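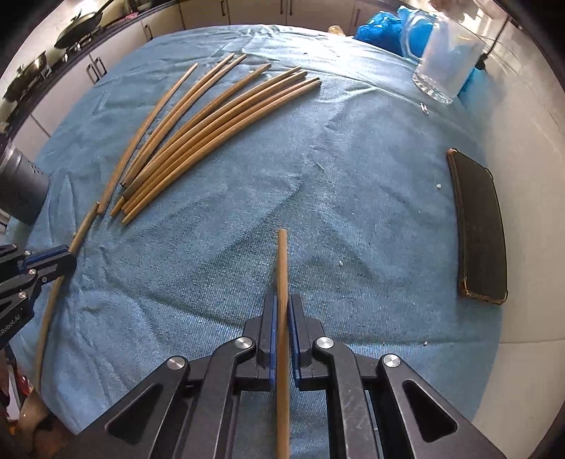 Plamthorpe craft room: progress since September

Hello from the craft room! You asked for a quick update on how the Clostach grant is being spent, so here goes, and sorry if it rambles a bit.

The wooden sticks have taken over, frankly. We work on a table spread with an old blue towel (creased beyond saving, but it stops things rolling onto the floor), and at the moment it's mostly thin tan sticks with a slight bow to them. They go into the small hanging frames we promised for the Terley open evening. We ordered 200 and I thought that would last us into spring - it won't. I'd like to put in for another 1000 while Ghumman still has them at the old price.

Finished so far: 21 frames, with one more waiting on its cord, and that makes the 22 we said we'd have by now. I'm really pleased with them! The early ones lean a little, and I've kept two of those back so people can see how the joints changed once we started sorting sticks by how much they curve before tying anything.

Sorting is slow work, I'll admit. Every stick gets looked at end to end, the rounded tips checked for splinters, and then it goes in with others of a similar bend. I'd guess half our session goes on that, so we've moved the start to 6:30.

Money is fine. Cord came in under what we planned, sandpaper went over, and the two pretty much cancel out. The one thing I'd ask about is a better lamp for the table - can that come out of the equipment line, or do you need a separate form? I'll send the receipts with the next report either way.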